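Stalari is a records and research office working on elected bodies. We compile membership lists, committee rosters, voting records and constituency boundary notes for national and regional parliaments, and supply them to libraries, newsrooms, university departments and parliamentary staff.

## What we hold

The main register covers 1407 members across 12 legislatures. Each entry gives the member's full name as sworn in, the list or constituency, the dates on which the seat was taken and vacated, party membership with any changes during the term, and committee posts. Alternate and non-voting committee members are recorded separately from full members. Where a seat was filled mid-term, the entry points to both the outgoing and the incoming member.

A second register, the Erner file, lists 594 committees, including joint, temporary and inquiry committees. It records the date of establishment, terms of reference, chair and dissolution. Committees that were renamed keep one identifier. Committees that were merged are closed and a new identifier is issued.

The paper collection runs to more than 4000 items, mostly order papers, sitting calendars and printed handbooks. It can be consulted by appointment.

## How entries are made

Sources are ranked. An official gazette takes precedence over the minutes of a sitting, and the minutes take precedence over a handbook. Press reports are used only to find a date, which must then be confirmed in one of the other three. If confirmation cannot be found, the field stays blank and the entry is marked "open".

Every entry is keyed by one editor and checked by another against the source. Names are given in the spelling used by the legislature, with diacritics. Variant spellings go in a separate field and can be searched.

Party labels follow the registration in force on the day of election. We do not assign members to a political family or place them on a left-right scale. Users who need such a coding should apply their own.

## History

The office began as the reference desk of Jasińska, a publisher of parliamentary handbooks. When the printed series ended, the desk and its card index were transferred to Stalari. The index was converted in two passes, names first and committee posts second, and this explains why some older entries still carry two revision numbers.

Lekier, our query tool, replaced the earlier download tables. Files in the old table format are still produced each April for subscribers whose systems depend on them. 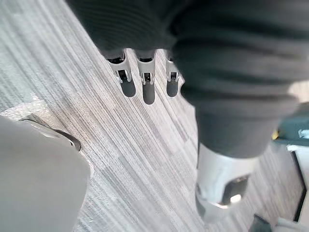
### People

**Wanda Kalinowski**, director. Responsible for source policy and agreements with parliamentary libraries.

**Lech Baran**, editor, membership register. Handles by-elections, resignations and disputed seats.

**Reet Ramanauskas**, editor, Erner file. Also maintains the list of committee name translations.

**Teresa Bednarek**, paper collection. Reading appointments and copying requests.

**Ariel Buenaventura**, data systems. Lekier accounts, export formats and the change log.

### Funding and independence

Income comes from subscriptions and from indexing work done under contract. We do not accept money from parties, candidates or campaign bodies. Contracts with legislatures cover delivery of records only and give the client no right to alter an entry.

### Corrections

Members, their offices and the public may ask for a correction. State the entry number, the field and the source. Requests without a source are logged but not acted on. Corrected fields keep their earlier value in the change log, with the date of the change and the editor's initials.

Page last revised 22 Mar 2023.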